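Notebook, Brandden workroom
March 4, 2025
Print | E-mail

Hangers all day and I loved it. I know how that sounds.

Picking up from Montri's note on the rail: the thick plastic hangers are eating all our space and we still have the summer boxes from Mahawong to unpack. He wants everything on thin wire by September. I was against it (wire marks, bent shoulders, the hook that catches on your sleeve) but after today I'm most of the way round to his side. On the short rail, 12 plastic hangers with shirts on fill it end to end. Same shirts on wire and there was room left over for my coat!

Method first, so Sakda can repeat it. Piece flat on the table, hanger held over it, hook pointing to the back. Don't start with the piece in a ball. I did that twice and spent longer finding the top than hanging it. Shake, drop, spread the middle with the flat of the hand, then go. It doesn't need to be neat, a few big creases are fine.

Hold the hanger at both ends of the bottom bar. I had been holding it by the hook, as everybody does, and the whole thing spins. Two ends and it stays level, and you can lower it right where you want it. Such a small change and it made the job so much nicer. 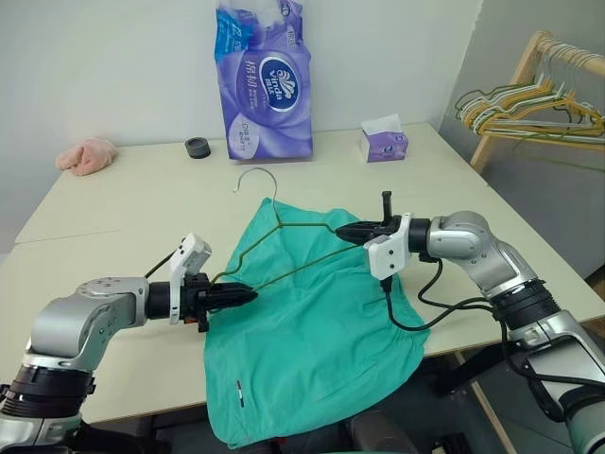

The light table is good for this. Dark wire shows up clearly against it, so you always know where the corners are, and that matters more than I expected with a hanger this thin. Over on the navy cutting mat I kept losing the bottom bar completely. The seam in the tabletop is no trouble for cloth, though Effie says pins find their way into it.

Shirts with a wide neck: hanger in from the bottom, one shoulder, then the other, hook through last. Fast. Shirts with a tight neck: same thing, but tip the hanger so the hook goes up first and bring the shoulders out after. I pulled one collar out of shape going in from the top and had to steam it back. Please don't go in from the top.

Shorts are where it gets interesting. We have never had a proper way to hang elastic waists. Clips leave dents, and folding over the bar makes a fat lump that slides off toward whichever side is heavier. Young-sook suggested using the waistband itself: stretch it sideways, bring it over the shoulder wires, let the elastic do the gripping. I didn't believe it would hold. First try slid straight off, second try too, because I was only stretching one side and the other had gone slack behind the wire. With tension on both ends at once it sat there beautifully. I left one up on the rail over lunch, gave the rail a good shake when I got back, and it hadn't moved.

Gather the elastic a little between your fingers before you pull. A single layer slips. And catch the hanger wire and the waistband together on the second side, in one pinch, or you'll be chasing one while you hold the other.

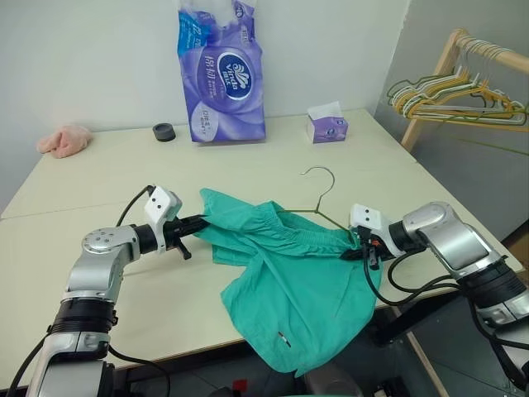 Waistband trial: elastic pulled out sideways, hook of the hanger standing up above the teal-green fabric.

Legs over the near edge of the table, always. If they're bunched up on top they push back against the waistband and you end up fighting your own work. Let them hang and the weight helps you. Effie pointed this out from across the room without even putting down her tea.

Things that didn't go well:

- The lightweight nylon. Slides on wire whatever you do. Tried a twist of cotton tape on the shoulders, better, looks awful. Need another idea.
- Two hangers bent at the neck when I leaned on them. My fault. They go back with a squeeze but the hook never quite points the right way afterward.
- Labels. If the care label is in a side seam it can end up trapped under the wire, and then you can't read it on the rail. Turn the piece round before you hang it, not after.

Open question: what does a stretched waistband look like after a month? Elastic held wide for weeks might stay wide. I've measured one old pair flat, 413 mm across the top, wrote it on masking tape and put it at the far end of the rail. Will measure again every time I remember. If anyone takes it down, put it back on the same hanger please.

Ragnvald rang from London about the order. The wire ones from Faltton come in boxes of 255, which seems a funny number, and he wants to know if one box will do. I said yes for the shirts and let me get back to you on the shorts. Montri thinks we should get the second box anyway.

Still to do: drawstring waists (does the knot go in front of the wire or behind?), the kids' sizes, where I suspect the hanger is simply too wide, and anything with a lining. Sakda has the kids' box by the door. I've left the hook-first notes pinned up beside the steamer and there's a spare pencil on a string, so add to them!

Recent entries
Steamer descaled, finally
Masking tape versus cloth labels
Effie's button tin, sorted by shank
Why the long rail sags
Mahawong boxes: what came in

Print | E-mail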